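Janent opens refitted workbench room at Osilholm

7/7/22 — Janent has completed the refit of its small assembly room at Osilholm and returned it to daily use. The work covered the benches, the framing around them, the power supply and the fabric screening. The room has a floor area of 21 square metres and is used for short-run assembly and fitting trials.

The earlier layout relied on fixed shelving and wall sockets at skirting level. Both have been removed. Each bench now stands inside a frame of aluminium extrusion, with uprights at the sides and a horizontal rail behind the working area. Brackets, lamps and cable clips can be moved along the profile without drilling. In all, 334 metres of extrusion were cut and fitted by Ferraro, the contractor for the metalwork.

Power is taken from rack-mounted distribution units fixed to the frame at the side of the bench. Outlets are within reach of a seated person, and leads no longer cross the floor. Blue fabric is hung behind the benches to screen each bay from the next. The fabric was supplied by Satum and can be taken down for washing.

"The old room had been altered so many times that the drawings were of little use," said Katia Santoro, site manager at Osilholm. "We started again from the bench height and worked outwards. The sockets took the longest to agree."
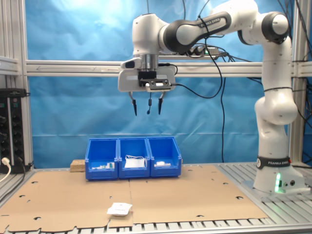 Installation began in June and was carried out one bay at a time — the remaining bays stayed in service. Over 740 fixings from the former shelving were sorted and kept for reuse. Bench surfaces were levelled after the frames had been tightened, and the levels will be checked again once the floor has settled under load.

Abhishek Semwal, who drew up the layout, said the same profile would be used in the adjoining store. Drawings for the store are being prepared and no date has been set for the work.

Press contact: Debora Ferri, Janent, Osilholm. Copies of the bench drawings are available on request.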